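4.2 Hand-held gripper kit: setup and handling

The second product in the review was the Fetemon, a hand-held gripper kit sold by Irwood for recording manipulation demonstrations without a robot present. The operator holds the tool by its handle, opens and closes the two fingers with a trigger, and a camera on the tool records what the fingers do. The recordings are then used to train a policy for an arm fitted with matching fingers. Of the kits we looked at, the Fetemon was the only one shipped with its printed parts ready to assemble.

Assembly was done by one person following the supplied guide. Most of the time went into fitting the finger pads and checking that the jaws closed in parallel. The guide treats the pads as a consumable and leaves the choice of material to the buyer. It gives no trimming template, so the fit depends on whoever cuts them. We come back to this in Section 5.

All sessions took place at a table in the Hartono building, with the ceiling lights on and the blinds half down. Each operator was given a short practice period and then asked to record demonstrations of four tasks: pick and place, stacking, turning a part over, and handing a part to the other hand. Between demonstrations the operator returned the tool to a starting pose with the jaws open over the table. We asked for this pause because the Sturngate software uses it to split a long recording into separate clips. Figure 3 was recorded in the starting pose.
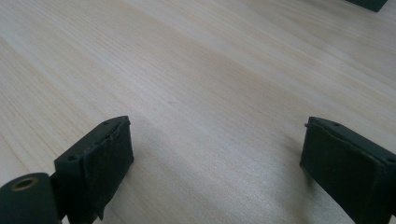 Figure 3. View from the tool camera, with the fingers open above the tabletop.

Operators collected 184 demonstrations in total, spread evenly over the tasks. The software split most of the recordings correctly. Where it failed, the cause was usually a starting pose held too briefly, and the clips had to be cut by hand. This took some 80 minutes over the whole study, most of it on the Tuesday after the last session, when the files were checked together. A longer default pause would probably have avoided much of the work, at the cost of slower collection.

The handle was comfortable for short periods. Two operators reported a tired thumb by the end of a session and asked for a lighter trigger spring. The kit includes one spare spring, but it has the same stiffness as the one already fitted. Operators with smaller hands also found the trigger far from the grip, and the guide offers no way to adjust it.

Calibration was simple. The supplied target is placed on the table and the tool is moved over it slowly until the software reports that it has enough views. We repeated this at the start of each session and again after any change to the fingers or pads. The procedure worked on the first attempt in all but one case - a glare problem that went away when we moved the target farther from the window.

Support from the vendor was adequate. Our questions about the pad material were answered within a working day, though the reply mostly repeated the guide. Replacement fingers can be ordered singly, but the mounting screws come only in packs of 100.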